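Filed under: Short Fiction, Work

The Reset Rule

My first week at Lumar I was given a binder and told to read it before I touched the table. It had tabs. The last rule was number 39, and it had been typed on a different machine from the others and taped in.

Rule 39 said the table must be put back before the next run, and put back by hand, by one person, with the arms parked and the foot pedal down. It said that person must then sign.

I thought it was a strange rule to tape in at the end. The first rules were the ones I expected. Long hair tied. No reaching across a live arm. Speed set low until the second person has walked the cables. I had worked in a bottling plant in Rikthorpe for six years before this and we had the same rules there, nearly word for word, except for the part about mugs.

There were mugs because the job was a kitchen job. The arms were learning to clear up. They lifted plates, they moved food around, and when a run ended someone had to decide if it was a good one and write that down. The corn stayed in its tray most days and I got tired of looking at it. 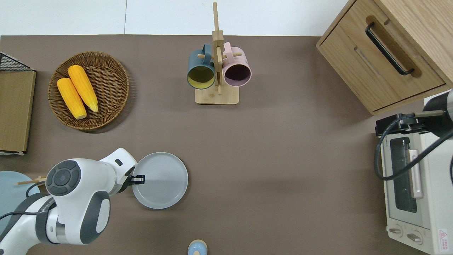 What do you do if you aren't sure a run was good? You mark it unsure, you say why in one line, and you leave it for a second person to look at.

That was rule 22. It was the one I broke.

It was in February, on a long afternoon. We had a target for the month, 1000 good runs, and the number was on a screen by the door where you saw it every time you went for coffee. I was the only one signing. The arm would go to a plate, close on the rim, lift, and take it where it was going, and I would type G for good and put everything back. Then I would lift my foot and it would start over.

Toward five o'clock a plate went down hard. It didn't break. It made a sound like a plate being put down by somebody in a bad mood, and it stayed where it was supposed to be. I looked at it for a while. The rule for good said placed, upright, undamaged, no contact with anything else. It didn't say anything about hard.

I typed G.

Then I did the reset. I picked the plate up and turned it over and there was a line in the glaze on the underside, as long as my thumbnail. I couldn't have told you if it was new. I held it up to the window and I still couldn't tell. I put it back in its place and signed, and the next run started, and the arm closed on the rim of that same plate.

I ran it four more times and went home.

I live over a shoe repair place and the stairs are on the outside of the building. I remember standing at the bottom of them with my keys out, thinking about whether a line in a glaze was damage. The binder had a page on damage. It covered chips, missing pieces, bent tines and cracked lids. I went up and made eggs and tapped each plate in my cupboard with a fork to hear if any of them sounded wrong. They all sounded like plates.

In the morning I got in before the lights were on and pulled the log. There were 2161 entries in it by then, going back to before I was hired. I read all of mine. There were 1373 of them, and I had not used U one time.

I went back through the other people's. They had used it constantly. Unsure, lid may not be seated. Unsure, arm paused, don't know why. Unsure, I sneezed and missed the end.

I changed my five entries from the day before to U and wrote the line about the glaze. The log kept the old letter next to the new one with the time on it, and I was glad of that and also not glad. Then I took the plate off the table and put it on the supervisor's desk with a note.

The supervisor read the note standing up. She asked if I had reset by hand after each one, and I said I had. She asked if I had looked at the underside each time, and I said only the once. She wrote that down too. She didn't seem angry. She said we would run the oven side for the rest of the day.
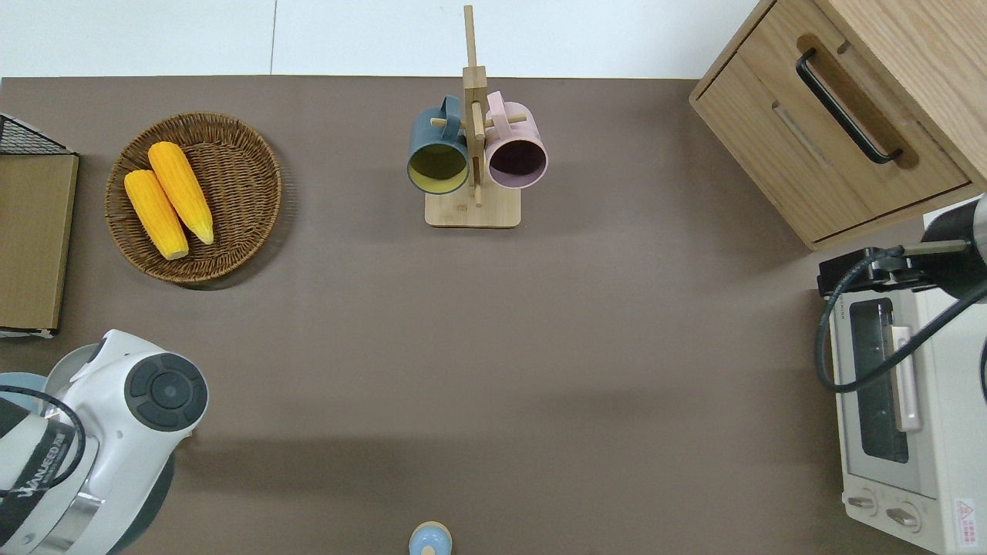 The auditor told us later in the week that a crew with no unsure marks worried her more than a crew with a hundred, and that she would have come to my name in the log sooner or later. She had been sent by Nindari, the outfit that wrote most of the binder. She ate lunch at the end of our bench and asked what I thought was missing from the damage page.

I said hairlines. I said sound, maybe, though I didn't know how you would write down a sound. I said the number on the screen by the door.

She said the screen wasn't in the binder. I said I knew that.

The screen came down the following Monday. There were two holes in the wall where the bracket had been, and later somebody filled them. The month ended and I never heard what our count was.

They let me draft the new page. It took me longer than I would like to say. I wrote that every dish gets turned over at reset and looked at from underneath, and that any mark a person can feel with a fingernail takes the dish off the table. The auditor crossed out "feel" and wrote "see or feel." I wrote that the person who resets can't be the person who signs for the run.

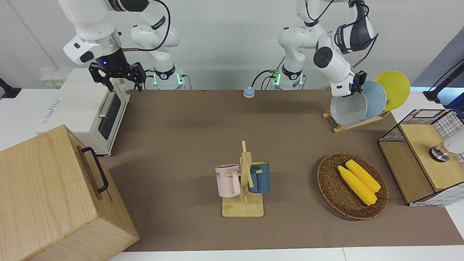

That last part needed a second body on every shift, and it sat with the managers until summer. When it came back approved, it had a number, 40, and rule 39 had been retyped so that it matched the rest. I kept the taped one. The tape has gone yellow and the paper has a coffee ring on it that was there before me.

We had somebody new start this week. I gave him the binder and told him to read it before he touched the table. He asked me which rule people broke the most. I told him 22, and he turned to the tab and read it while I went to walk the cables.

Posted Oct 3, 2026

14 shares | 6 comments

Tags: robots, rules, day jobs, fiction under 2,000 words

All stories copyright their authors. Contact the editors | Back to top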